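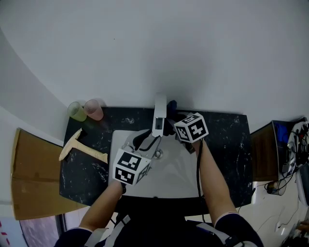

Our bathroom counter, black stone with white veins. Two cups, one faucet, and everything else has to go.

1/ We moved to Linham in May and this sink is the smallest I ever had. I want to write down how I keep it in order. Maybe it helps somebody with the same kind of bathroom.

2/ First, the stone. I thought black would hide dirt. It hides hair and dust quite well, thanks to the white speckles. But it does not hide dried soap. Every drop of our water leaves a pale ring.

3/ For the rings I use one spoon of dish soap in a bowl of warm water and a soft cloth. Then a second cloth, dry. I do not use vinegar. My neighbor in Abu Hammour used it on her stone for one winter and the shine did not come back.

4/ The cups. Greenish one is mine, pinkish one is Edvin's. They live in the back left corner, against the wall. I bought them at Hastis, 3 in a pack, and the last one went to the kitchen for measuring rice.

5/ I wash the cups together with the dinner plates. If I forget, a slippery line grows on the bottom, and you only notice when you lift it.

6/ Some of you will ask about the wooden T. It is from a shelf that Edvin Forsberg (my husband, very patient man) wants to finish. For the moment it lies on the counter. I move it, I wipe, I put it back. So goes the marriage.

7/ The faucet is white and I like it, but white shows toothpaste gray after two days. An old toothbrush is good for the place where it meets the stone. Go slowly there, dirt sits in the corner.

8/ The drain. Once a week I pour a kettle of hot water, not boiling, and wait. My mother did it in Pratuvari all her life with the same small round drain and she never called a plumber. Okay, one time she called.

9/ What I still did not solve: where to put the hand soap. On the left it drips near the cups. On the right I hit it with my elbow. If you have a sink like this, please tell me where yours stands.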